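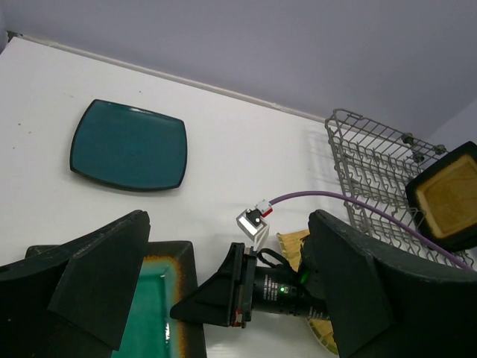
Subject: Re: Copper greens on square plates, and the corners
Date: July 25, 2001
To: the Kerner clay list

Oh good, a glaze question! I was hoping somebody would bring this up before the September firing, as I've spent most of the summer on exactly this and my shelves are groaning.

> I have been trying to get a turquoise or teal on square
> dinner plates, electric kiln, cone 6. Round plates come
> out fine. On the square ones the corners go thin and
> brownish and the glaze pools in the middle. I am using
> Cidik over the Negi stoneware, dipped, two coats. Is it
> the glaze or is it me? Also one in three of my squares
> lifts at the corners and rocks on the table. I dry them
> under plastic for a day and then on an open shelf.

It's a bit of both, and neither part is hard to fix.

First, the glaze. Cidik is runny, everybody who uses it knows that, and on a rim it will always slide off a sharp edge and let the clay color through. Negi has a fair amount of iron in it, so what you get there is brown. On a round plate the rim is the same all the way around and it looks like you meant it. On a square plate the corners stick up a touch higher, they get hotter sooner in most kilns, and they lose more glaze than the sides do. If you soften the edge with a damp sponge before bisque, more glaze stays put. I run the sponge along the rim twice and then once more at the corners, pressing a little harder. You want an edge that feels like the lip of a good mug.

The other way is to go with it! A rusty edge around a blue-green middle is one of my favorite things in all of pottery. I brush a thin band of iron wash on the rim before dipping, and then the break looks even on all four sides. Keep it thin. The first time I tried it I laid it on like paint and got a black crust that never did smooth out.

Two coats by dipping may be one too many on a flat surface. Try one dip, count to three, tip it out from a corner, and turn the plate as you tip so the last drip doesn't always end up in the same place. Then brush a second coat on the outer inch only. My test tile 207 (yes, I number them all, and yes, I am still going) was done that way and it's the most even teal I've had out of that bucket. Sieve the glaze first. If you've been using a kitchen strainer, stop, and borrow the 40 mesh from the cupboard by the sink. Copper carbonate likes to hide in little lumps and then you get dark speckles all over your nice clear color.
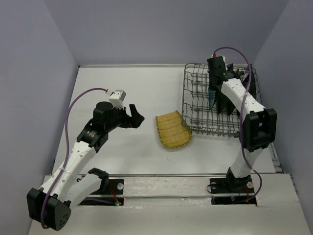
Now the rocking. One day under plastic isn't enough for a slab that size. The corners dry from two sides at once and the middle is still soft, so up they come. I leave mine under plastic for four days, and for the last two I prop the plastic open a crack. Corners get a strip of dry cleaning bag tucked over them the whole time. It looks silly and it works beautifully.

How are you making the slabs? If you're pulling them off the slab roller and putting them straight into the mold, that could be half the trouble right there. Clay remembers being bent. Roll it, flip it, rib it on both sides with a soft rubber rib, turn it a quarter, rib it again. I weigh out 460 grams for a salad plate in Negi, so that they all come out the same and stack properly. For dinner plates I just cut from a bigger slab and don't fuss.

And lift the slab on its board. Never by a corner!

Then there's the kiln. The old Unetti in the back room has a cool bottom and a very hot top third, so if you're loading plates there, put the squares in the middle and fill the top with mugs. I set mine on a sprinkle of alumina so they can shrink without dragging. My last two loads I slowed the cooling to 66 degrees an hour through the first stretch after peak, and the color got softer and a little more matte, with tiny pale crystals where the glaze was thickest. I love it. My sister-in-law says it looks like pond water, so you may want to try one plate that way before you commit a whole load.

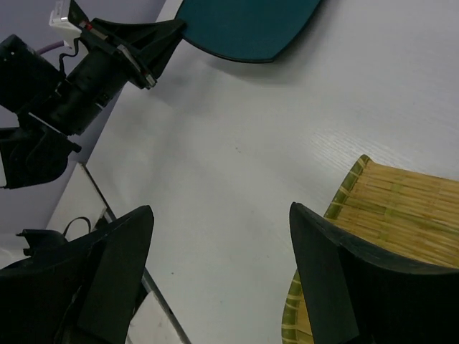 One more thing about copper, as you said dinner plates. Please do the vinegar test before anyone eats salad off them. Set a plate in white vinegar so half of it is covered, leave it overnight, rinse, dry, and look at it in daylight. If there's a line, use it for soap or keys. A plate that passes isn't proven safe, so if you plan to sell them, send one to a lab. I keep my copper glazes for the outsides and the rims of things I sell, and put a plain white liner where the food goes. For my own kitchen I'm less strict than I should be.

> Also does anyone know whether the Cidik recipe changed?
> The new bag looks grayer to me dry.

Mine too! I mixed a small cup from the new bag next to the old and they fired the same on Negi, maybe a hair bluer in the new one. I haven't tried it on porcelain. If anybody has, please post, I'd love to know what it does over a white body.

I'll leave a box of the rim tests on the shelf under the window at the studio, with the coats and firing written on the backs. Help yourself to any of them except 207, that one's coming home again. And do tell us how the next batch turns out, corners and all.

Anyone have a good way to wax square feet neatly? I've been using a brush and my lines are terrible.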